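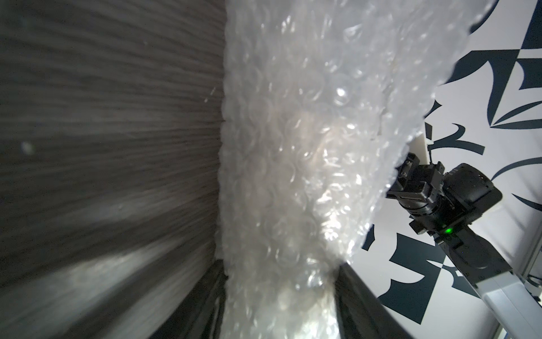
Stoldale Police are appealing for information after a series of overnight break-ins at shops and storage units on the Tritmont trading estate. Ten businesses have been affected since the end of winter, and the goods taken include watches, hand tools, camera lenses and small antiques. Detectives believe the same group is responsible for most of the offences and that the stolen property is being sold on by post. Anyone buying second-hand goods from a private seller is asked to keep all of the packaging until they are satisfied with where the item came from. Clear bubble wrap with small round bubbles is sold everywhere and will not identify a sender by itself, but tape, labels and delivery notes stuck to it may do so.

The most recent break-in was reported on 2023-05-04 at Plelanetti, a watch and clock repair shop on Siddiqui Road. Entry was forced through a rear door and 27 watches were taken, many of them belonging to customers who had left them for repair. The alarm line had been cut. A light-coloured van was seen leaving the service road behind the shop with its headlights off.

Detective Sergeant Loredana Costa is leading the investigation. She said: "Some of these watches are worth very little to a dealer and a great deal to the families they belong to. We have serial numbers for most of them and we are circulating those numbers to pawnbrokers and auction houses across the county."

A 34-year-old man was arrested on suspicion of handling stolen goods and has been released on bail until June. Two addresses in the north of the town have been searched.
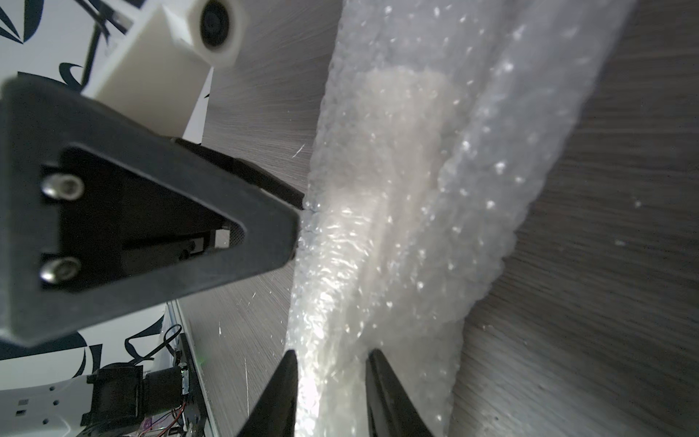
What should I do if I think I have bought something stolen?

Stop using the item, keep it somewhere safe and contact the police on the non-emergency number. Do not send it back to the seller or try to arrange a meeting with them. Officers will ask for the listing, any messages and proof of payment. If the item is confirmed as stolen it will be returned to its owner, and you should speak to your bank or card provider about getting your money back.

Businesses on the estate will be visited by crime prevention officers over the coming weeks. Rania Nassar is arranging the visits and can be reached through the Stoldale police station front desk. Each visit takes roughly 11 minutes and covers rear doors, shutters and alarm lines.
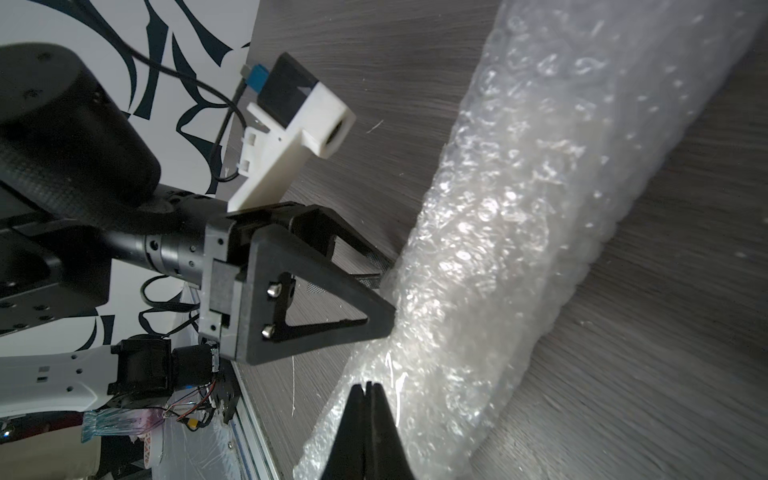

Information wanted

Officers would like to hear from anyone who saw a light-coloured van on Siddiqui Road or in the service road behind it late at night or in the early morning. Dashcam and doorbell footage from the area should be saved now, as many systems record over older files.

Photographs of the missing watches, where owners have supplied them, can be viewed at the station front desk. Customers of Plelanetti who have not yet been contacted should bring their repair ticket.

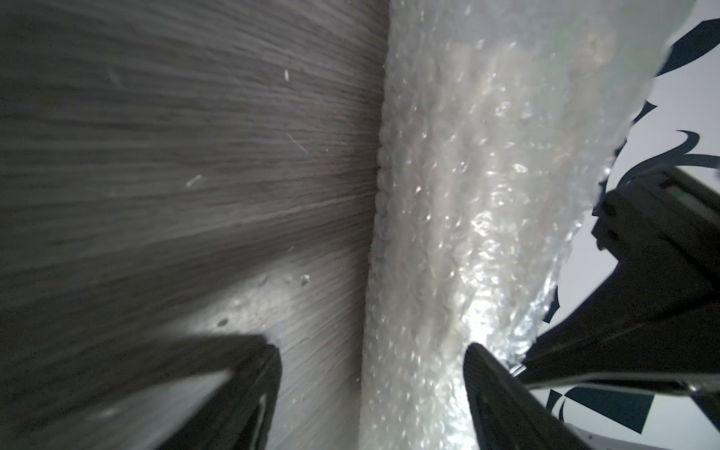 Tharushi Mridha said traders on the estate had asked for better lighting in the service road well before the break-ins began, and that several were now paying for a night patrol out of their own pockets. The request has been passed to the council.

Information can be given at the front desk, by the non-emergency number or through the online form. In an emergency, or if a crime is taking place, dial 999.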